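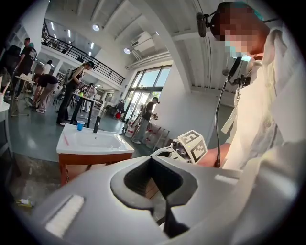
Vasanthi Weerakoon read the first draft of this card and wrote back that a sink is not clean because a folder name says it is, and that she would not use the labels until somebody wrote down what "done" meant. Most of what follows was rewritten after that note.

Munshi sink and vanity set

Version 2, July 30, 2026

What it covers

Clearing and wiping a bathroom sink: the basin, the faucet, the back rim and whatever has been left on them, plus the floor near the cabinet. Cups, sticks and bits of litter all come under "loose items." Mirrors, toilets and showers are out of scope.

What "done" means

A sink counts as done when the loose items are off the basin edge and anything that lives on the back rim is standing upright. A cup may stay. Litter on the floor is a separate label, floor_clear, and should never be folded into the sink label. Version 1 mixed the two, and I would throw out any result that used it.

There is no label for "clean." We tried one in December and gave up. Two people looking at the same pale basin disagreed too often, and a water spot and a soap film look much the same in a picture. If you need hygiene, this is the wrong set. Wiping only tells you a cloth went over the surface.

Files

sinks/ – one folder per session
labels.csv – basin_clear, rim_upright, wiped, floor_clear
notes.txt – free text from the labelers, uneven in quality
checks/ – the 100 sessions that were labeled a second time

Labels are yes, no or unsure. Please do not turn "unsure" into "no." Fakirari did that in their first summary and the tidying rate dropped for no good reason.

Known problems

The sinks are too easy. Most have a few things on them, and a real family bathroom has toothpaste caps, hair ties, a razor, three half-empty bottles and a wet towel. I doubt that a method tuned here will cope with that, whatever the score says.

White items on a white basin get missed. So do thin ones lying along the edge. Of the 12 label errors found in checks/, 6 were of this kind.

The Avside split puts near-identical sinks in both train and test. Use the Imus split, which keeps them apart. Scores on it are lower and I trust them a little more – only a little.

"Upright" was never defined for soap bars. Labelers made it up as they went.

Changes since version 1

Floor labels separated. "Clean" removed. Spelling of "faucet" made consistent in notes.txt, though I probably missed a few.

Corrections go in notes.txt with your initials and the session folder name. Leave the old line in place and put the new one under it.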